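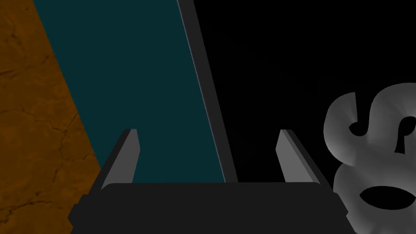

**Unit 4: Sampling and mesh size in sediment work**

Notes: S. Tolsakis group, Lumerthorpe site, February 2022

A sieve stack sorts dry grains by the smallest opening they can pass. Record the mass retained on each sieve, never the mass passing, and convert to percentages afterwards. The Drulavano core gave a dry mass of 2,754 g, of which 1,329 g stayed on the top two sieves.

- Dry at 80 °C to constant mass.
- Cool in a desiccator before weighing.
- Shake for 600 s — longer runs break soft grains.
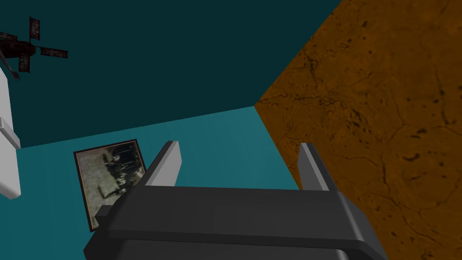

What loss is acceptable after sieving?

Up to one per cent of the starting mass. Repeat the run if the loss is greater, and brush the mesh from the underside first.

Plot cumulative per cent finer against grain size on a log axis. The median is read where the curve crosses 50 per cent. Bring the Landar worksheet in March.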